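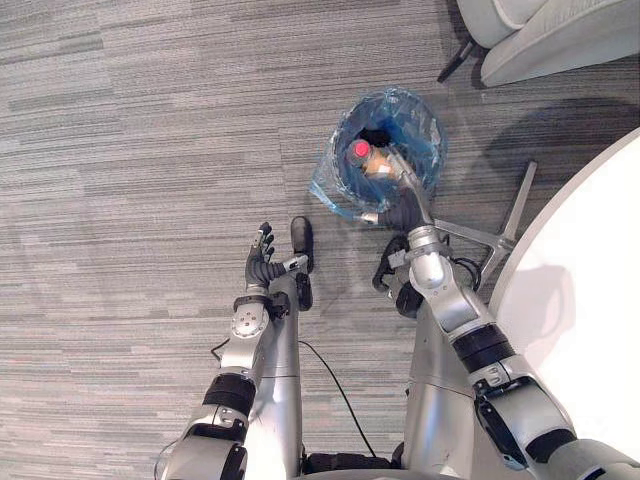
Open hand and black feet on the striped carpet

Home Journal Sheep Hens Kit Reviews Recipes Contact

The Dultenent turnover crate, after a good long go with it

March 7, 2014

I have been promising this one since last summer, and several of you have been kind enough to write and nudge me, so I have made a pot of tea and shut the dog in the kitchen and I am going to get it done before the lambs start and I can't string a sentence together.

For anyone new, we keep a small flock of mostly Mule ewes and a few older Texel crosses on the wet side of the hill above Prevudcombe. Wet is the important word. If you have soft ground you have soft feet, and if you have soft feet you spend a good part of your life bent double with a ewe sat on her bottom between your knees, trying to look at the back left while she tries to put the front right in your ear. I did that happily enough for years. Then I did something to my back reaching for a mineral bucket (not even a sheep, which was insulting) and it became clear that I either had to find another way or hand the job over to somebody with younger bones.

So, the crate. It is a single-animal turnover crate, galvanised, with a squeeze on a foot pedal and a long handle on the side. The ewe walks in, you press the pedal to hold her, and then you pull the handle over and the whole inner cradle rolls so she is lying on her side with her feet pointing at you at a height where you can work standing up. I paid £605 for it, delivered, and they were very civil on the phone. There was a bigger one on wheels with a weigh platform underneath at £1,952, and I did look at it for quite a long time, but we don't have the numbers to make sense of it and I'd have had to sell the trailer.

It comes flat on a pallet and you put it together yourself. The leaflet says an hour. It took me an afternoon, with a break in the middle to go and find the other 17 mil spanner, which was in the hen house. The drawings are clear enough once you notice that the second page is looking at the crate from the back. I had the yoke on the wrong way round until I noticed. All the holes lined up, which I mention as a lady at market had told me hers didn't, and there were a couple of spare bolts in the bag that I have put somewhere safe and will never see again.

Now, getting them in. My older ewes will follow a bucket into anything and they went up like lambs, so to speak, the first time. The second time they had thought about it. You do want a decent race leading up to it, with solid sides for the last bit so they can't see you standing there looking hopeful. I made mine from hurdles with some old sheets of ply tied along the inside, and it made a great deal of difference. If the crate is just stood out in the yard with a gate either side you will be pushing every one of them in from behind, and then your back is no better off than it was before.

The squeeze is the best part of it. The side pads come in evenly and hold along the whole of the body, and even the silly ones stop fighting once they are held. The pedal has three positions and locks where you leave it. With the Texels I use the middle one, and a thin shearling wants it right in. I would say take your time over this, as if you roll a ewe that isn't held firmly she slides down towards the bottom rail and ends up in a heap, and then you have to bring her back and start again while she tells everyone behind her what you are like.

Turning is easy. I am not large and I can do it with one arm with any of the ewes, and with both arms for the tup, who is a lump. There is a catch that drops in when the cradle is fully over and you must hear it click. Mine was stiff for the first few weeks and I got in the habit of giving it a tap with the heel of my hand – I still do, out of nerves. A bit of grease helped.

Once she is over, it is a pleasure. You can see properly between the claws, you can take your time, and you can put the shears down without them being trodden on. I had no idea how much I had been rushing the back feet. Our vet is not keen on a lot of trimming these days, and I've come round to that view myself, so mostly what I do now is look, clean out, spray if there's scald, and let her go. The crate is very good for that sort of quick inspection. It is also handy for dagging, and for checking udders well before tupping. I would not put a heavily in-lamb ewe in it and the leaflet says the same. Mine has been parked under the lean-to since the new year and won't come out again till the back end of April.

Things I am less fond of. It is heavy, and there are no wheels on this model. There are two lugs where you can fit a wheel kit, and the wheel kit is extra, and I was cross about that for a while. I ended up getting a pair of barrow wheels from Christodoulou, who are the farm supplies place out past the bridge, and making something up. It isn't elegant but I can shift it across the yard by myself.

The rubber mat on the floor is held by four clips and the clips are poor. I lost one in the first week. Now I have cable ties there. The noise is also worth knowing about: it clangs when it comes back upright unless you lower it gently, and with one or two flighty ones at the front of the queue a clang can undo all your good work. Some pipe lagging round the stop bar cured most of it.

Orestis Makris, over the lane, has the Trornex crate and very generously let me have a morning with his before I decided. The Trornex has a nicer handle and a head tray you can put a few nuts in, and it feels a bit more solid in the hinge. It is also wider, though, and my smaller ewes would have had room to turn round in it, which defeats the object. He runs big Suffolks and wouldn't swap. If yours are big, go and look at one of those first.

Cleaning is just the hose and a stiff brush. Do the pivots, where the muck packs in, and leave it tipped over so the water runs out of the bottom channel. I didn't, the first winter, and there is a patch of rust on the weld there that I have since wire-brushed and painted.

Would I buy it again? Yes, and sooner. It isn't a cheap thing for a small flock and if you only have six or so and a strong back then I'd keep your money and borrow a neighbour's twice a year. We've had far fewer lame ones this winter, though it has been a terrible one for mud and some of that will be down to the new footbath and moving the hay ring about. I do at least look at everybody's feet when I ought to now, instead of putting it off until Tuesday week and then putting it off again.

Somebody asked in the comments last time about using it for goats. I haven't tried, we only had the two and they went to my sister, but I should think the horns would be a nuisance at the yoke. If anyone has done it, do write and say, and I'll add it in at the bottom. Footbath next, once lambing is out of the way.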